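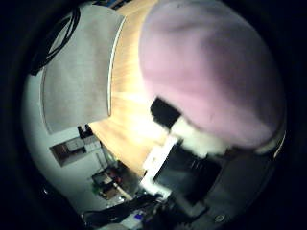 How long does it take to sort a room full of soft things? Two evenings if you keep the bags small, three if you stop to look at everything.

Clomthorpe toy and blanket sort, the gallery. Quick page, more to come when I get a minute. Everything is going to the Kikholm sale in July so it all had to come off the shelves and get looked at one by one.

The soft pink one – closer to lavender in some light. Fleecy feel to it, nice rounded top. Pale wood beside it, lots of glare off the grain. Keeping this one out of the bags for now, Odair wants it for the front table.

Still to go up: the blankets, the knitted stuff, and Nicanors box of hats. Six bags done so far, labels on five. The other one is mine, will do it tonight.

If you are droping things off, please tie the bag and put your name on it. Small bags are better than big ones. No foam pillows this year, we couldnt shift them last time.

Prices – Elango has the list. Soft toys 2 dollars, blankets 5, anything with a missing button 1 less. Ask him, not me.

Thanks to Heikki for the shelves and the tape. Page last changed 29/04/2022.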